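Intro to Poetry, Unit 4: The Elegy
Handout prepared by Hsin-yi Lam

An elegy is a poem of mourning, and I love teaching this unit because the form is so much roomier than people expect! The word comes from the Greek elegeia, which named a meter before it named a mood. Greek poets used elegiac couplets for love, war and drinking songs too.
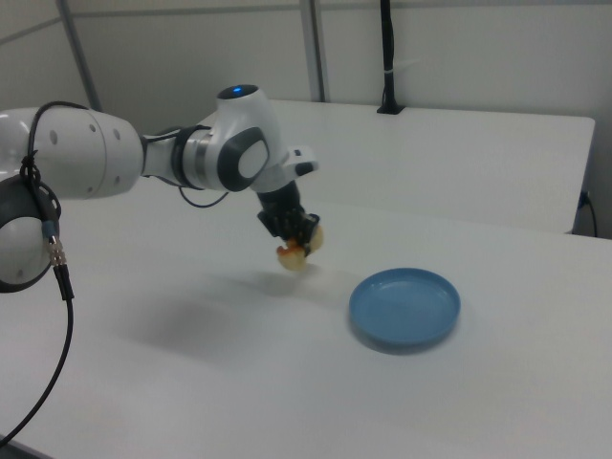 In English, the big shift comes with the pastoral elegy. Milton's "Lycidas" (1637) dresses a drowned college friend as a shepherd, complete with nymphs and a procession of mourners. Look at how often he starts over: "Yet once more, O ye laurels, and once more." That stumbling opening is wonderful, so please read it out loud at least twice.

Terms to know
Apostrophe: speaking to someone absent or dead
Refrain: a line or phrase that keeps coming back
Consolation: the turn toward comfort, usually late in the poem

Tennyson's "In Memoriam" took him some 17 years and uses one stanza shape all the way through, four short lines rhymed ABBA. The rhyme goes out and comes home again (try covering the last line and guessing it).
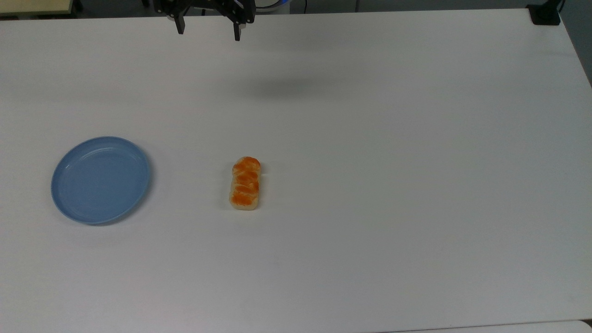 Whitman drops rhyme almost completely in "When Lilacs Last in the Dooryard Bloom'd." He leans on three things that return: the lilac, the star and the thrush. Mark each one in a different color as you read!

For Sunday: post a response of up to 700 words on where the consolation begins in any one of these poems. Ching-wen Chang is reading drafts in Kwan 118.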